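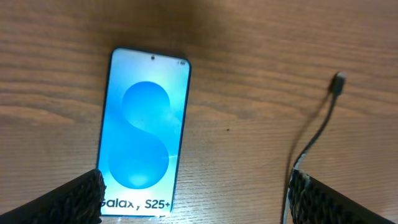

Phone on the wood table, screen on, blue wallpaper.

Jollasum Tabletop Phones

Jollasum is a set of 1,148 pictures of phones lying on tables and desks. It was put together for work on finding everyday items on wood surfaces, where the grain can be mistaken for the edge of an object.

What is in it

Each picture has one phone, face up or face down. Screens may be on or off. The phones lie at different angles, and many are a little crooked, the way people leave them. There are 37 phones in all. Tables include plain, painted and strongly grained wood.

Files

pictures/ has the pictures in JPEG format.
labels.csv has one row per picture: file name, table code, screen on or off, face up or down, and angle.
tables.txt explains the table codes.

Angle is given in degrees from upright, with a lean to the left as a negative number. It was measured by hand and can be off by 2 degrees.

Known problems

Roughly 50 pictures have glare on the screen. They are marked "glare" in the notes column. Dark phones on dark tables are thin in this version, and more will be added in December. Table codes 4 and 5 were swapped in the first upload. Download labels.csv again if your copy is older than Jul 17, 2018.

Contact

Labels: Kittipong Ruangrit
Pictures and table codes: Chaiwat Jaidee

Please give the picture file name when reporting a wrong label.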